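Malirgate Releases Sostilby 11, With Grasp Planning for Ribbed and Grooved Surfaces 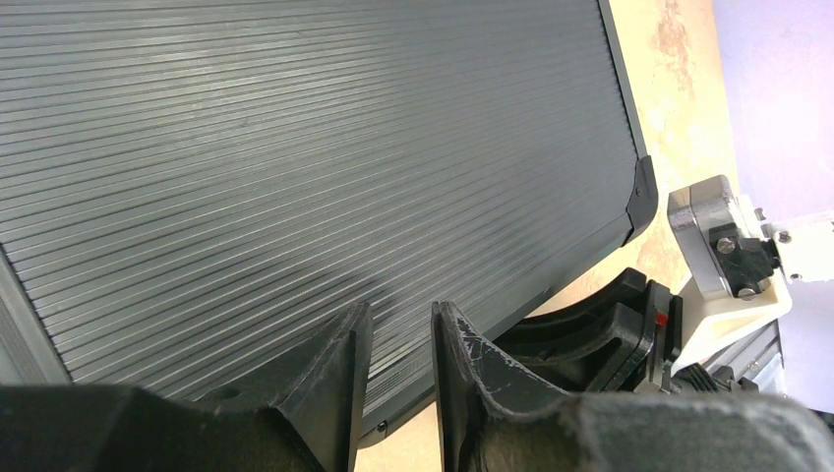 Wrist camera view of a ribbed panel, with the gripper fingers open at its lower rim.

Malirgate is very happy to share that Sostilby 11, the newest version of our planning and perception software for robot arms, will be ready for download this Thursday, free of charge to everyone with a current license.

Ribbed parts have long been a headache for our customers (and for us!), as the bright lines along the ridges can look a lot like edges to a wrist camera. The new release learns the pattern of the ribs first and then looks for the true border of the part before it plans a grasp. It was trained on 400 recorded approaches, and it comes with 13 ready-made grasp templates that can be changed in the usual editor.

"We have wanted to get this one into people's hands for a long while, and I am so grateful to everybody who sent us their trickiest parts," said Bohdana Stasiv, head of perception at Malirgate.

Projects saved in Sostilby 10 will open without changes.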